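The Arm Is the Cheap Part

What a computer refurbisher learned about budgeting for its first robot cell

Ask the people at Kalledlow what they spent on their first robot and you get two answers. One is the price of the arm. The other is the price of getting the arm to do something useful, and that second number is the one they like talking about. They like it a lot! I had barely put my coat down in Cludville before someone had the planning spreadsheet open on a big screen.

Kalledlow takes in retired office desktops, strips them, sorts the parts and sends the good ones out again. Last year 1,577 towers came through the door, and 1,558 of them got opened up by hand on the same long row of benches. Side panel off, cables out, drive out, memory out, next one. It is steady work and the crew is fast at it, but wrists get sore and the pile at the loading dock never seems to shrink.

So in February the shop started planning for a robot cell to help with drive removal. Tavion Pruitt, the operations lead, wrote the first budget on one page. It had four lines: arm, gripper, table, training. He keeps a copy pinned over his desk, and he laughs every time he looks at it.

"I priced it like a forklift," he told me. "You buy a forklift, somebody drives it. I figured the arm would show up and we'd point it at a computer."

The second budget ran to three pages, and reading it is a great education for anyone thinking about automation in a small shop. The arm is still there, along with the gripper, but now they share space with spare fingers, mounting plates, a safety review, floor anchors, a better compressor, lighting, network drops and a line simply called "bench time." Bench time means paid hours when a person works next to the robot and nothing gets shipped. Pruitt put down 300 hours for the first phase. His boss asked if he had hit an extra zero. He hadn't.

Where does it all go? Mostly into the inside of the case. Desktop towers look alike from across a room, and then you open them. Power leads run over the board, data cables loop back on themselves, one maker uses a plastic latch where another uses screws, and the drive sits in a metal cage with very little room for fingers of any sort. A gripper that does lovely work on a flat tray has to reach down past all of that.

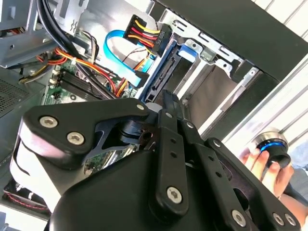 Horwood, a shop up the river that went through the same exercise a year earlier, takes a harder line on this, and the message from there was to budget for the cables first and let the arm come last. Their view is that most buyers compare payload and reach for weeks, then give one afternoon to the question of what will be in the way. They would have any shop collect its ten ugliest machines, the ones the crew groans at, and refuse to sign anything until a vendor has tried all ten.

Pruitt loved that advice and stole it right away. Kalledlow now has a shelf of problem towers with strips of orange tape on them, and every gripper under consideration gets a turn with each one. The shelf cost nothing and has already saved the shop from one purchase that looked terrific in the brochure.

The hand tooling question is the fun one, if you enjoy this stuff as much as I do. A slim finger gets into tight places and tends to wear sooner. A wide one holds better and bumps into everything. The shop's answer was to leave room in the budget for both and to write the cost of replacement fingers into the yearly running total, right beside gloves and screwdriver bits. Pruitt treats them as supplies. His accountant wanted them listed as equipment, and the two of them went back and forth for a while before supplies won.

Then there is the matter of how much to automate. The plan has the robot working on drives and leaves memory, cards and fans with the crew. A bigger cell from Després was on the table for a time, with a conveyor and a second arm, and it would have needed most of the back wall. The shop passed for now. The smaller cell takes up 400 square feet with its clearances, it fits between two existing benches, and the crew can walk around it with a cart.

I asked what he would tell another shop starting on page one. He went straight to the spreadsheet and scrolled down to a row near the bottom, shaded yellow, labeled "things we forgot." It is a real line with real money in it. So far it has paid for longer air hose, a second set of anti-static mats and a stool at the right height.

The next review is set for February, when the crew gets to vote on which gripper stays. The orange-tape shelf will be full by then. Two more towers went onto it the morning I visited.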